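Notebook, October, sample store

14:20

Started again with the drying test of the linen paper. Martim Pacheco wants the numbers before he orders more size for the bath, so I did the weighing today and left the cleaning of the vat for tomorrow morning.

Batch from Rebelo, gelatin size, second dip. Sheets hung on the cords in the small loft, window closed, fan off. Weight of the stack when it came from the press: 471 g. After the night it was almost 97 g less. I expected a bigger loss. Igor Cieślak thinks the felts were already too dry when we pressed, and the sheets gave most of the water there. Possible. I did not write down the condition of the felts, my mistake.

Surface: good on the felt side, a little greasy feeling on the other. Ink test with the iron gall from Skultstead, 4 strokes on each side. Small feathering on the greasy side only. No feathering on the control sheet from September, but that one was aged longer, so the comparison is not fair.

Temperature of the size bath was too low at the end, I think. The thermometer showed what I wanted at the start, then I was talking with Marjorie Crabtree on the phone about the Skestora order and did not look again for 30 minutes. Next time the lid stays on between dips.

To do:
Ask Rainer Engelhardt if he still has the old recipe with alum, his handwriting is on the back of the price list.
Repeat the ink test after one week, same pen.
Press the next batch with damp felts - and write down how damp, please.
Jawad needs 6 trimmed sheets for the binding class, deckle left on one side.

16:50

Second weighing, no change that the scale can see. I call it dry. The sheets are under boards now, light weight only, because the corners want to curl. Did the fan question with Igor again, still no agreement.
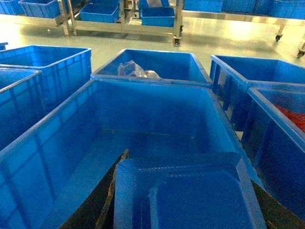 Blue crates, the near one empty.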